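Trondelport
Quiénes somos

Inicio | Quiénes somos | Servicios | Seguridad | Formación | Contacto

Trondelport es una entidad dedicada al ensayo y la evaluación independiente de robots destinados al trabajo doméstico y asistencial. Prestamos servicio a fabricantes, integradores, residencias y centros de formación que necesitan conocer el comportamiento de una máquina en una vivienda corriente antes de autorizar su uso junto a personas.

La entidad fue constituida por Lionel Aubert, ingeniero mecánico, y Mirjana Kadrić, especialista en seguridad de máquinas. El señor Aubert ejerce la dirección general. La señora Kadrić dirige el área de seguridad y tiene la facultad de suspender cualquier ensayo, propio o contratado, sin autorización previa de la dirección. Dicha facultad figura en nuestros estatutos y se ha ejercido.

Nuestra actividad

Los ensayos se realizan en estancias amuebladas: dormitorio, cocina, cuarto de lavado y pasillo. La mayor parte de los encargos se refiere a la manipulación de ropa y textiles de hogar, materia en la que las normas existentes para piezas rígidas resultan de escasa ayuda. Una prenda cambia de forma al tocarla, oculta parte de sí misma y puede engancharse en el propio mecanismo que la sujeta.

Recoger una camiseta extendida sobre un edredón obliga a la pinza a trabajar sobre dos superficies blandas superpuestas, con el riesgo de tomar ambas o ninguna. La posición de la muñeca, la apertura de los dedos y el recorrido de los cables exteriores se revisan antes de cada serie y se anotan en el expediente.

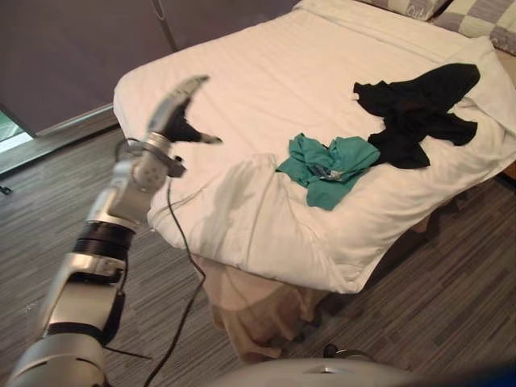

El personal técnico permanece fuera del radio de alcance del brazo durante el movimiento automático. El operador responsable conserva en todo momento el mando de parada y no atiende ninguna otra tarea mientras el equipo está habilitado. Las intervenciones manuales, incluida la retirada de una prenda atrapada, exigen la parada previa y la confirmación verbal de una segunda persona.

El incidente de junio

Trondelport considera que una entidad de evaluación debe dar cuenta de sus propios fallos con el mismo detalle que exige a sus clientes. Por este motivo se incluye en la presente página un resumen del incidente ocurrido en junio en la sala de dormitorio, durante una campaña encargada por la firma Setetti.

En el ciclo 200 de la campaña, el robot cerró la pinza sobre una funda de almohada e inició la elevación. El tejido había quedado alojado entre el dedo y su soporte. El programa interpretó la resistencia como peso de la carga y aumentó el par en lugar de detenerse. El operador accionó la parada de emergencia. El brazo se detuvo, pero la pinza permaneció cerrada, conforme a su diseño, y la tela siguió tensa.

Un técnico se acercó para liberarla. Al aflojar la funda, el antebrazo descendió 12 centímetros por efecto de un freno de articulación que no retenía por completo y le golpeó el dorso de la mano. La lesión fue una contusión leve, atendida en el propio centro. El técnico se reincorporó a su puesto al día siguiente.

La campaña quedó suspendida esa misma tarde por decisión de la señora Kadrić. El análisis posterior, realizado con la colaboración del taller Tsakiris, identificó dos causas técnicas y una de organización.

Primera causa: desgaste del freno de la articulación del codo, no detectado en la revisión anterior, en la que se comprobaba la retención sin carga.

Segunda causa: ausencia de un límite de fuerza específico para tejidos retenidos. El límite vigente procedía de ensayos con objetos rígidos.

Causa de organización: el procedimiento de liberación de prendas decía «con el equipo parado» y no precisaba que el brazo debía estar además apoyado o bloqueado. El técnico actuó conforme al texto. La responsabilidad del texto corresponde a la entidad.

Medidas adoptadas

La retención de los frenos se comprueba ahora con carga, articulación por articulación, al comienzo de cada jornada. El resultado se firma y se conserva.

El programa de elevación mide la fuerza durante los primeros 20 milímetros de recorrido. Si el valor crece sin que la prenda se desplace, el brazo se detiene y solicita la intervención del operador. No se permite el reintento automático.

Ninguna persona introduce la mano bajo un brazo elevado. Se ha incorporado un soporte regulable que se coloca antes de liberar el tejido, y la apertura de la pinza tras una parada se efectúa desde un mando separado.

Los ensayos de agarre se han repetido con prendas de distinto color y espesor. La tela blanca recibe atención particular en estas series: sus pliegues presentan poco contraste, y la cámara de muñeca ofrece imágenes borrosas cuando el brazo se mueve, de modo que la sola visión no basta para confirmar qué ha quedado sujeto bajo la punta metálica del dedo.

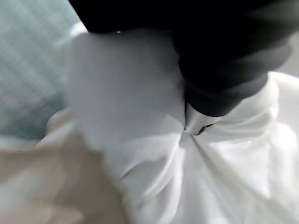 Última modificación de esta página: 26 de septiembre de 2021

Estado de las actuaciones

Las medidas descritas se encuentran en aplicación. El cambio de los frenos ha concluido en todos los brazos de la entidad. Queda pendiente la revisión del límite de fuerza para ropa de cama de gran formato, cuyo peso propio dificulta distinguir entre una elevación normal y un enganche. Hasta que se disponga de un criterio validado, Trondelport no acepta encargos de elevación automática de edredones ni de colchas.

Setetti recibió el informe completo y autorizó la publicación de este resumen. El informe puede ser consultado por los clientes con contrato vigente y, previa solicitud motivada, por centros de formación y servicios de prevención.

Formación

A raíz del incidente se amplió el curso de operador, que se imparte junto con la escuela técnica Vekness. El programa dedica una jornada completa a las energías residuales en brazos articulados: gravedad, tensión de la carga, muelles y aire comprimido. Los alumnos practican la liberación de una prenda retenida con el brazo apoyado y con el mando de apertura en manos de un compañero.

La superación del curso es obligatoria para el personal propio y para todo visitante que vaya a trabajar dentro de la zona de ensayo. No se admiten convalidaciones por experiencia.

Comunicación de fallos

Cualquier trabajador, alumno o cliente puede comunicar un fallo o una situación de riesgo al área de seguridad, con nombre o de forma anónima. Toda comunicación recibe respuesta escrita en un plazo de 2 días laborables. Las comunicaciones de buena fe no dan lugar a medidas disciplinarias, aunque revelen un error de quien las presenta.

Visitas

Las salas pueden visitarse con cita previa. Los visitantes permanecen tras la línea de separación y van acompañados por una persona del área de seguridad. Se ruega acudir con calzado cerrado y sin prendas sueltas, bufandas ni cordones colgantes.

Las solicitudes de ensayo, de formación o de acceso a informes se dirigen a la secretaría de Trondelport mediante el formulario de la sección Contacto.

Aviso legal | Privacidad | Accesibilidad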